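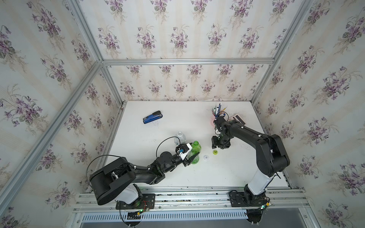 Proltgate demo impressions (no story spoilers)

mothwick
Played the Proltgate demo twice last night and I need to talk to somebody about it. It's a deckbuilder but the cards are rooms, and you walk your little guy through them in real time while you're still drawing the next hand. First run I died in 4 rooms. Second run I got all the way to the Flaronberg gate and then panicked and played a kitchen on top of a kitchen, which floods both of them, apparently!! Loved it. Anyone else tried it yet?

grubsteak_tom
Tried it, bounced off. Real time and card text do not mix for me. By the time I've read what a cellar does I've already walked into it. Give me a pause button and I'll come back.

mothwick
There IS a pause, it's just tucked away in the accessibility menu. Took me ages to find. Turn it on, it doesn't lock you out of anything.

lanternjaw
I'm with Tom though. If the game only works with a hidden pause, that's a design problem. Flolitz did the same thing with their last one and people made excuses for months.

pixelhen
Hard disagree, the rush is the whole point for me. What I do find annoying is the map, because it doesn't remember which doors you've tried. I've gone back to drawing mine on paper like it's a kid's adventure game. The yellow pencil in the pen holder is for dead ends, anything dark blue is a door I haven't opened, and the stapler keeps the runs together so I can compare them later. I'm up to 3 maps and having a great time.

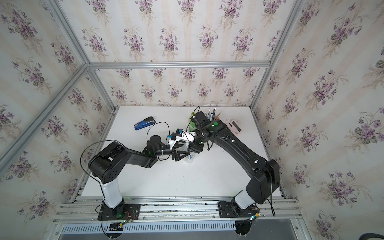 grubsteak_tom
OK that's kind of charming. Still not buying it at full price.

dustbin_oracle
Has anyone beaten Aksoy? I get him down to a sliver and then he reshuffles my deck and I'm standing in a hallway with no exits. Playing on the Deck, if it matters.

mothwick
Save a greenhouse for him. He can't reshuffle while you're standing in one.

pixelhen
Or skip the greenhouse and bring potions, which is how I got him. The shop outside his door sells the big one for 800 coins and it heals you through the reshuffle. You want the green bottle with the yellow-green cap, same colors as the bottle in the picture, only drawn with a lot more bubbles. Do not get the blue one, it just speeds him up.

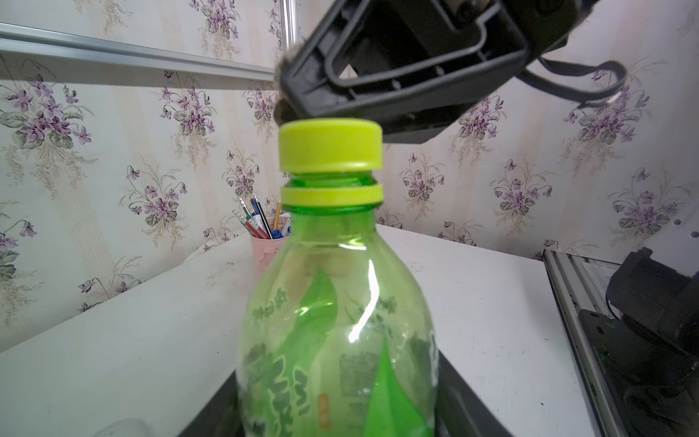
lanternjaw
800 is way too much for one potion. I had barely half that when I reached him, and I was smashing every crate I saw. Greenhouse is the better answer.

pixelhen
Sell your duplicate cards before the gate! You should be able to afford it easy.

dustbin_oracle
Greenhouse worked, first try. Then I fell down the stairs in the next room and died. Is there a card for stairs?

mothwick
Ha, yes, the banister. It's a rare though. I've only seen it once and I sold it.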